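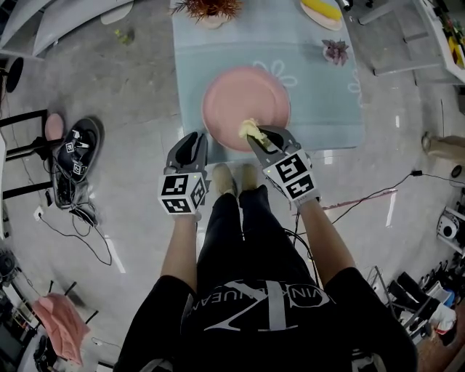

Hand-held grippers used with soft food require more frequent cleaning than those used with blocks or cups. The fingers take up residue at every grasp, and residue left overnight hardens in the curve of the finger, where it is difficult to remove without scratching the surface. Crumpled yellow food lifted over the rim of a plate, as held in the right gripper, leaves a film on both inner faces. The fingers should therefore be wiped after each set of grasps and washed at the end of the session.

Before cleaning

Switch the gripper off and wait for the indicator light to go out. Unplug the cable at the gripper end, holding the plug and not the lead. Lay the gripper on its side on a folded towel.

Cleaning the fingers

Open the fingers fully. Remove loose food with a soft, dry brush, working from the base towards the tip. Wipe each finger with a cloth dampened in warm water and a drop of washing-up liquid, then with a second cloth dampened in plain water. Water must not be allowed to run down into the base -- if it does, stand the gripper with its fingers pointing downwards and leave it overnight before use. Bleach, scouring pads and kitchen degreaser are not to be used on any part.

Care of the marker cube

The printed faces of the cube must stay flat, clean and fully readable. Wipe them with a dry lint-free cloth only. A smear of food across a black square is enough to spoil the tracking for a whole session. Labels which have begun to lift at a corner should be replaced and not glued back down. Spare labels are kept in the Kadik drawer at the Dirnoton workroom.

Plates and mats

Plates are washed by hand and dried before they are set out again. Mats are shaken outdoors and laid flat; a curled edge will catch the fingers on a low approach.

Routine checks

The finger pads are changed after 2,000 grasps, or sooner if the surface has become shiny. At the June inspection one pair was withdrawn at 1,529 grasps for this reason. Cables should be coiled loosely and hung up after use -- tight winding breaks the lead close to the plug. Any gripper that fails to close evenly 3 times in a row is to be labelled and handed to Younes Fawzy or Solange Xavier for repair.

Guidance revised November 1, 2019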